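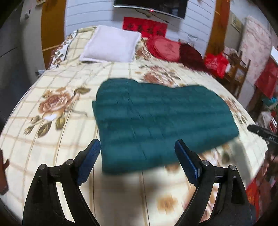 What did our group want to learn at the Brunari open day? We wanted to find out how a robot gets taught a household chore, and how much of that teaching is still done by people.

## The visit

We went to the Brunari site in Plercombe on a Tuesday in March. There were 8 of us from the robotics elective. The visit lasted 3 hours, with a talk first and then time at the demonstration tables.

The speaker explained that the company records people doing chores with a gripper held in the hand. The recordings are used to train a program that later runs on an arm. Their laundry set, called Ninano, had 1837 recordings on the day we visited. Of these, 600 were made in homes and the rest in the lab. The home recordings take longer to check, and more of them get thrown out.

## Cloth

Most of our questions were about towels. A folded towel on a bed lies flat, and the fingers have to get hold of an edge without pushing the whole thing along. The blue pads on the tips are textured. A patterned bedspread also makes the job harder for the software, which has to tell the towel apart from flowers and lines.

We each got a turn with a hand-held gripper. Picking up a box was easy. With a dish towel, most of us grabbed two layers when we wanted one. Staff told us to come in lower and close the fingers slowly, and the second tries went better.

## The arm

The arm demonstration used a program named Shao. It folded a small towel in half, then stopped on the next one and had to be restarted. The staff member running it said dark cloth on a dark table was a known problem.

## Still open

We did not find out how recordings get rejected, or who decides. Our group has sent that question to Brunari by email. Our notes from the talk are in the class folder.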